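Shared workshop in Odley gets its homemade robot arm moving mugs

2026-07-17

I've been dropping in on the Cuvament workshop since March, mostly to use the drill press, and every time I go the robot arm on the back bench has grown another piece.

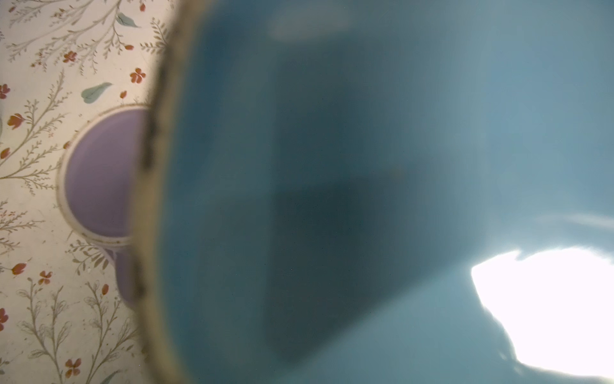
This month the group finally let it loose on crockery. The job sounds small: reach over, take a mug by the rim, lift it, set it down a little farther along. A person does it half asleep. For an arm put together from secondhand motors and printed brackets it has eaten up most of the summer so far, and I have to say it's great fun to watch (from a safe distance, with my own coffee held well back).

The project goes by Bakilana, which was the name on the crate the first motors came in, and the name stuck. Members have paid for all of it themselves. The running total on the whiteboard was $1,205 the last time I looked, with a good chunk of that going on the gripper, which is now on version 6. Earlier ones had hard plastic fingers that skated right off anything glazed. The new fingers have soft rubber pads cut from a sheet of shelf liner, and the difference is huge!

There's a small camera at the wrist as well, so the arm can look where it's reaching. That part has its own headaches. Once the gripper gets in close, the nearest mug is mostly a big soft blur of color, and the software has to work out where the rim is from very little. A second mug sitting behind the first makes it harder still. The group could have started on a plain white board, but they went with a flowery background, leaves and little red blossoms all over, and I heard some grumbling about that choice while I was there. The argument for it is that kitchens are busy places and the arm may as well get used to it.

The plan is to log 300 tries before anyone touches the settings again. Each one gets written down by hand in a notebook with the date, the mug and a word or two on how it went – "tipped" comes up a lot in the early pages. I flipped through it while the glue was setting on my own project (a birdhouse, since you didn't ask).

Power is the other thing on the list. The arm runs off a bench supply that the laser cutter people want back, so a replacement from Stetalov is on order and the wiring will have to be redone when it shows up. There's also talk of a proper cover for the elbow joint, where the cables rub every time it swings left.

If you'd like to see it, Cuvament is holding an open evening later this summer, with room for 10 visitors at the bench at a time. Bring a mug if you have a spare – handles of all shapes are wanted, and chips are fine. Just don't bring your favorite.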